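Charcoal on Thursdays

I've finally gone and joined the drawing class above the Marti bakery in Stustton, and I'm so glad I did! I'd been walking past the notice since July, telling myself that people who can't draw a convincing mug have no business signing up. Mathias Hämmerli runs it, and his first words to me were that mugs are hard and I should stop worrying about them.

We use willow charcoal, mostly the thin sticks, on big sheets of cheap grey paper clipped to boards. I had no idea how much I'd love the stuff. It squeaks, it snaps, it gets up your nose, and you can push it about with a finger or a rag or (my favourite) a lump of soft white bread from downstairs. Bread lifts charcoal beautifully as long as it's plain. I tried it with a bit of buttered roll and made a greasy patch on a perfectly good pear.

The big lesson so far has been to start in the middle. I always used to draw an outline and then shade it in like a colouring book. Mathias has us cover the whole sheet with a soft grey first, then rub out the light bits and press in the dark bits, so the thing sort of turns up out of fog. My first try took nearly 19 minutes and was meant to be a boot. Jonas Reisinger, on the next board along, thought it was a very good seal. I've kept it.

Last week we did dark on dark: a cast iron pan on a black cloth, a pair of old gloves, an umbrella. I panicked and made everything as black as I could, and of course it all went flat. Mathias came round with his rag, wiped a pale strip down one side of my pan handle, and it jumped off the paper. I may have squealed. I've since spent two evenings at the kitchen table drawing the same umbrella over and over and I'm not bored of it yet.

I'm also slowly learning to leave a drawing alone. Fixative helps with that, if only by making it too late to fiddle. Spray it outside, by the way, and not upwind of your washing. 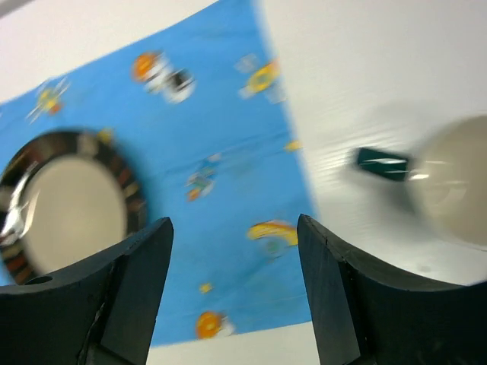
Next Thursday is dark on dark again and I can't wait, as I now see blacks everywhere I look. Take the big dark shape on the left: you could leave most of it smooth and matte, then let the inner side go a touch lighter, next to the part in shadow, and scratch in that thin jagged line with the corner of a rubber. The little round hole would want the hardest press of the stick. I'm taking three new sticks and an old shirt, and Jonas has promised to bring the gloves back.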